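From: Vlastimil Štěpánek
To: Orville Homes list
Subject: Re: [orville-homes] Marks on flat white paint – wipe or repaint?

Jawad Awan wrote:

> Hello all,
>
> We've been in the new place since August and the living room walls are
> already looking sad. They're flat white, straight from the builder, and
> every time a chair or a bag brushes past it leaves a gray mark. I tried
> a damp dishcloth on one by the door and now I have a shiny patch the
> size of a saucer, which I like even less than the mark I started with.
>
> Is there any way to clean flat paint, or do I just have to accept
> rolling the whole wall again? And if I do roll it, can I get away with
> one wall, or will it show at the corners? I have half a can of the
> original in the garage but no idea if it's still good.
>
> Also, does anyone put something behind a sofa to keep it off the wall?
> My wife says felt, I say a strip of wood on the floor.
>
> Jawad

Dear Jawad, and everybody else,

Your message came in at a funny time because I have been sitting and looking at exactly the same thing for two evenings now, with a cup of tea getting cold next to me, trying to talk myself out of opening a paint can. Our room has a plain white wall with the desk at one end and the gray sofa at the other, and the stretch of bare wall in the middle has picked up every mark you can think of. I don't believe we are rough people. I think flat paint simply remembers everything.

To take your shiny patch first, because I have made plenty of those. Flat paint burnishes. If you rub it, even with a soft cloth and plain water, you polish it a little, and then it catches the lamp in the evening and you can't stop seeing it. I know of no way to un-polish it. You can only put paint over it, so please stop rubbing now, before the saucer turns into a dinner plate!

What I do these days is go around with a dry eraser, the soft white kind you would use for drawing, before any water comes near the wall. Pencil-gray scuffs often come up with that and leave no shine at all, if you go lightly and keep turning to a clean side. Next I try one of those Ganer melamine sponges, barely damp, squeezed out in a towel, and I dab with it. If you feel your elbow working, you are pressing too hard. I tested both inside the closet, where we have the same paint and where I had drawn a few honest scuffs with the heel of an old shoe. The eraser did nicely on the faint ones. The sponge took the dark ones down a good deal, though it left a slightly different look when I held a flashlight along the wall. In the closet I can live with that. Opposite the window I'm not so sure, and so I haven't touched the main wall yet.

You can judge for yourself what sort of marks I'm dealing with. There is a slanting one toward the left, a short dark one up high on the right, and then the smear down by the baseboard on the sofa side, which is the one that bothers my wife.

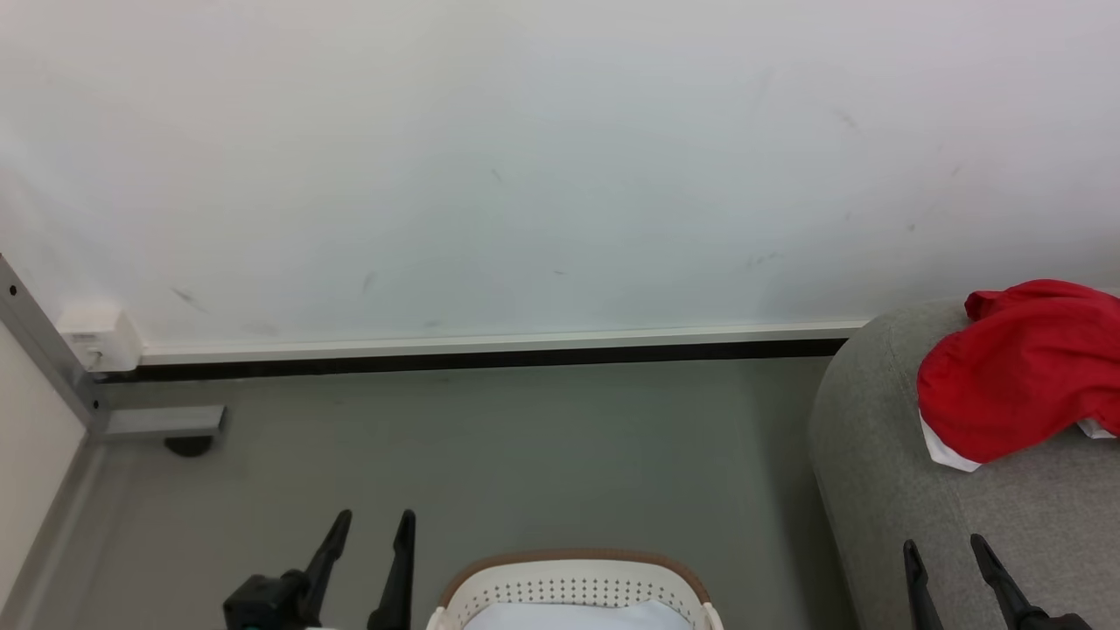
Kulsoom Ghumman wrote to me off the list that low, long smears nearly always come from shoes or the vacuum cleaner, and that she gave up cleaning hers years ago and now just paints the bottom foot of the wall every spring with a small foam roller. She swears it doesn't show so long as you feather the upper edge with an almost dry roller and don't stop in a straight line. She also says, and I pass it on because it is good advice, to write the date you opened the can on the lid with a marker.

I was a bit doubtful about painting only the bottom foot, I must say, but she has lived with it a long time and is a fussier person than I am (she will forgive me), so I'm inclined to believe her.

Now for your half can. Open it and smell it. If it smells sour or like old eggs, it's gone, and you don't want it on a wall in a room where you eat. If there is only a skin on top, cut around it with a knife, lift it out in one piece if you can, and stir the rest much longer than you think you need to. Then pour it through an old stocking or a paint strainer into something clean. Mine is a Zirley flat white and it had sat in the basement through two winters, and it was still fine underneath, a little thick. The new can was 29 dollars at Hedegaard when I last looked, so I was happy to save that. Try it on a piece of cardboard first and hold the cardboard against the wall once it has had a whole day. I made the mistake of comparing after 30 minutes and nearly threw out perfectly good paint, since it looked far too blue.

One wall or all of them? One is fine, corner to corner. The light falls differently on each wall anyway and your eye makes allowances at the corner. It's the middle of a wall where a patch gives itself away. So if the eraser and the sponge fail, my vote is to do the whole wall and leave the other three in peace.

Do move the furniture properly, though. I say this as a man who once painted around a bookcase and then had to look at its ghost for a year when we gave it away. In our room the sofa is easy enough to pull out, two people and a folded blanket under the feet. The desk is the part I dread, because its metal foot sits close to the wall and there is a little white box down there, right by the baseboard, which I would sooner tape over than unscrew. Faisal Mughal told me last time that I should loosen such things and slide the paint in behind them, and he is no doubt right, but I'm a tape man and will stay one.

The baseboard itself I would do last. It is glossier than the wall and it really does clean up with a drop of dish soap in warm water, so wash it first and see if it needs anything at all. People often paint the trim out of habit when it was only dusty. Run a dry brush along the top edge before you wash, otherwise you make a sort of gray soup that runs down and sits in the gap at the floor, and you will be picking at it with a toothpick.

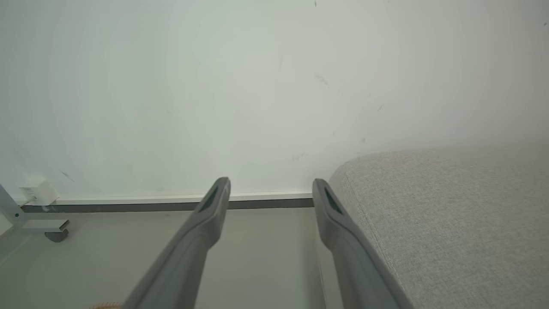
Desk end of the wall, with the white box and the baseboard

As for keeping the sofa off the wall, I'm going to disappoint both of you. Felt on the back of the sofa helps for a while and then it picks up grit and turns into very soft sandpaper. A strip of wood on the floor works well, I had one in the old apartment, but you will find it with your bare toes at night. What has done best for us is rubber cups under the back feet, so the sofa doesn't creep when somebody sits down hard. It is the creeping that does the harm – an inch a month, and then one day you are touching the wall and wondering how you got there.

My plan, for what it is worth, is to spend one more evening with the eraser on the marks up high, leave the low one alone, and then decide. If it comes to rolling I would be glad of a loan of somebody's long pole, as mine has a wobble in it that I have taped twice. Anselmo Carrasco, I believe you had a good one when you did your hallway? I can come by for it after dinner any evening, and I will bring it back cleaner than yours usually are.

And Jawad, do write back and say whether the can was any good. If it has gone off, I should have a little of mine left over, and white is white, more or less. (My wife, reading over my shoulder, says that it certainly is not.)

Warm regards to you both,
Vlastimil

P.S. Use the same roller nap as the builder did if you can find out what it was. I used a fluffier one in the closet and the texture looks like orange peel next to the old part.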